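Opening Up the Upstairs Rooms: My Walkthrough Checklist, With Comments

I do this walk every June before we open the upstairs at Camargo to evening groups, and this year I typed up my comments instead of leaving them on the back of the sheet where only I can read them (and sometimes not even me). OK means OK. Fix means please fix it before the rooms get booked. Watch means it's fine today but I don't love it.

1. Front stairs, handrail and treads. OK.
The rail is solid all the way up. I leaned on it pretty hard at the turn, which is where it used to wiggle, and it didn't budge. The grip strip on the top step is starting to curl at the left end. I pressed it down and it popped right back up, so that's a Watch.

2. Exit signs. Fix.
The one over the back stairs is out. Both bulbs! The others lit up fine and stayed lit on the test button. Please don't put a paper sign up in the meantime, just keep the back rooms closed until it's done.

3. Table edges and tops. OK.
I run my hand along every edge, top and underneath, looking for splinters, lifted trim and old staples. Somebody always thinks this is silly until they snag a sweater.
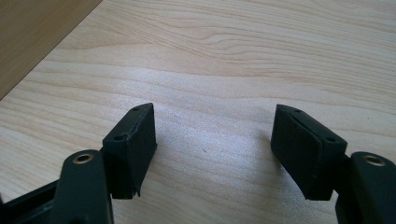 Camargo House Building Safety Team

I don't put down a "pass" on furniture until I've also pushed on it from the side. Same goes for the chairs. Sit in it, lean back a little, listen. Two of the stacking chairs creaked more than I'd like, and I tied a rag on each so they can be found again. Fix or toss, I don't mind which.

4. Extension cords. Fix.
Oh boy. There was a brown household cord running behind the bookcase in room 222, and plugged into the end of it was a power strip, and plugged into that was another power strip. I took the whole chain apart and put it in the office. If you need power on that wall, ask and we'll get an outlet put in. And a space heater never goes on a strip, ever, even for ten minutes while you set up.

5. Space heater, since we're on the subject. Watch.
The one from Nernenham has a good plug and the tip-over switch works (I tipped it, it shut off, I stood it up, it came back). But it's rated higher than 2000 on the label and that circuit is already working hard in winter. One heater on that side of the hall at a time, please.

6. Windows. OK, mostly.
All of them open and all of them stay open without a stick. The latch in the corner room takes two hands. I gave it a shot of dry lube and it was a little better by the time I left.

7. Smoke alarms. OK.
Pushed every button, went deaf for a while. New batteries all around. I wrote the month on the inside of each cover with a marker, so if you take one down you'll see June and know it's been done. The one closest to the kitchenette goes off for toast. I'm leaving it where it is. Open the window when you make toast!

8. Fire extinguishers. Fix one.
The hall extinguisher has its pin, its tag and its needle in the green. The kitchenette one has the needle sitting right on the line, so I've asked Lultoretti to swap it when they come by for the boiler. Their reference is 361 if you're the one who answers the door.

9. Kitchenette and hot drinks.

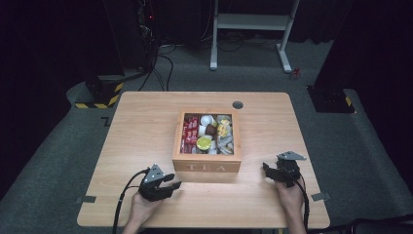

The kettle cord was hanging over the front of the counter again, right where a kid could grab it. I've moved the kettle to the back corner and wound the extra cord up with a twist tie. Please leave it like that, even if it's less handy. The outlet by the sink tripped when I tested it and reset right away, so that's an OK. The under-sink cupboard had drain cleaner in it with no child latch. I moved the bottle to the locked closet and I'll put a latch on next time I'm up there with my drill.

10. First aid kit. Fix.
Plenty of gauze, no small bandages at all, and the small ones are what people really need. The burn gel was expired. I've put both on the Primuvthorpe order.

11. Back hall and fire door. Fix.
The door closes by itself but doesn't quite click. You have to give it a shove with your hip. That won't do for a fire door, so the closer needs adjusting. Also there were folded music stands leaning against the wall behind it, and I moved them to the storage room. That hall stays clear!

12. Lights on the back stairs. OK.
Went up after 9 p.m. to check them properly in the dark. Good and bright on every landing.

I'll walk the Fix items again once the door closer and the exit sign are done. If you take care of one before then, put your initials next to it on the paper copy by the office phone.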